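**How long do you keep mascara?**

**geumgirl14:** The tube says three months. Mine has been open since October of some other year and my eyes are still in my head. Does anyone obey this?

**Cliltlow:** I do. One stye and you become very religious about it.

**okofler:** Three months is a sales plan. If it smells like mascara, it's mascara. I wrote this up on my blog, pasting the top part:

> Everyone has a tube they can't date. I have several, and I defend them all.

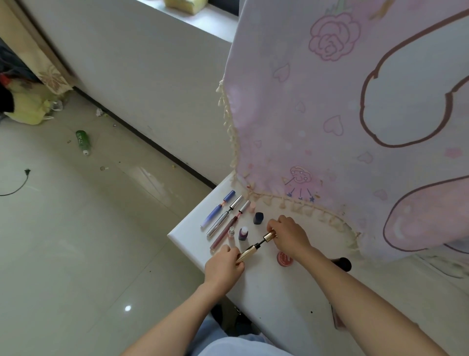
*3 min read*

> Pumping the wand pushes air in and dries the stuff out, so twist it instead. And never add water — you are not making soup.

**Cliltlow:** Ottilie, "it smells fine" is how my uncle judges ham.

**okofler:** And how is your uncle?

**Cliltlow:** Careful around ham.

**mirnisia_102:** I write the month on a bit of tape and stick it on the tube. Then I ignore the tape.

**geumgirl14:** So the vote is one yes, one no and one tape.

**Cliltlow:** Lipstick can go a year or more, it's a different animal. Eye stuff, throw it out. I'm not arguing about this again.

**okofler:** You argued about it for 15 posts last time.

**Cliltlow:** 14. One was about sunscreen.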